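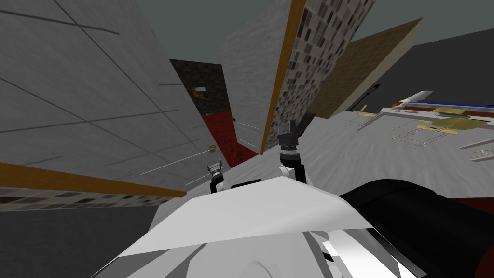 Ticket: Dishwasher stops mid-cycle, error E4, kitchen smells faintly of pond
Status: Closed (twice)
Product: Brisura built-in, the narrow one
Opened by: Bořivoj Holub

Entry 1
Machine runs for twenty minutes, beeps like a truck backing up, and shows E4. The manual says E4 means "see manual." I have now seen it from both ends. There is water in the bottom, enough to float a cork. I know this because there is also a cork.

Tried: turning it off and on. Tried: turning it off, having lunch, turning it on. Same result, although lunch was fine.

Support reply
Thank you for contacting Brisura Care. Please clean the filter and confirm whether the appliance is level.

Entry 2
Cleaned the filter. Removed the cork, a cherry pit and a fragment of a label from Lutotari olives, a brand we stopped buying in September. Appliance is level side to side and leans forward by the thickness of a coin. Ran the short program. E4, this time at thirteen minutes, so if anything it has become more decisive.

Support reply
Thank you. Please confirm the drain hose is not kinked and rises to the underside of the counter before it goes down to the sink connection.

Entry 3
To look at the drain hose you have to pull the machine out. To pull the machine out you have to take off the kick plate, which is held on by 2 screws, one with a Phillips head and one with a head I can only call personal. Got it off with pliers.

Hose was not kinked. Hose also did not rise to anything. It ran flat along the floor to the sink like it was late for something. Tied it up under the counter with a strip of old bicycle tube and pushed everything back.

Rinse program finished! Wrote "fixed" in this ticket and closed it myself.

Entry 4 (reopened)
Sat 20 January. Not fixed. Full load, hot program, E4 before the soap door opened. My sister-in-law Jin was over for dinner and suggested washing the plates by hand, as people do in Esham, where she grew up. I explained that it was a matter of principle. She dried.

After dinner I took the hose off at the sink end, with a bucket under it. Nothing came out when I started the drain, but the pump was clearly humming. Blew into the hose. I don't recommend this. Air went through, so the hose was clear, and I had a taste in my mouth until Monday.

Support reply
Thank you for the additional information. If the pump hums but does not move water, the impeller may be blocked. Turn off power at the breaker, remove standing water, lift out the filter and unclip the pump cover. Watch for broken glass.

Entry 5
Breaker off. Sponged out the water. The pump cover is the gray piece to the right of the filter well, and it lifts from the back edge, not the front, whatever the arrow says. Underneath was the little wheel, and wedged against the wheel was a second olive label, folded around a toothpick. You could not have done it on purpose with tweezers.

Pulled it out with tweezers. The wheel turns with a fingertip now, in small jerks. Support says the jerks are normal.

Entry 6
Hot program, full load, start to finish. No beep. Floor dry. Ran it again with nothing in it out of distrust. Same.

Still open on my side: the kick plate is back on with one screw. If Brisura stocks the other one, please send it, preferably with an ordinary head.

Support reply
Thank you. The screw is sold as part of the front panel kit. We are closing this ticket.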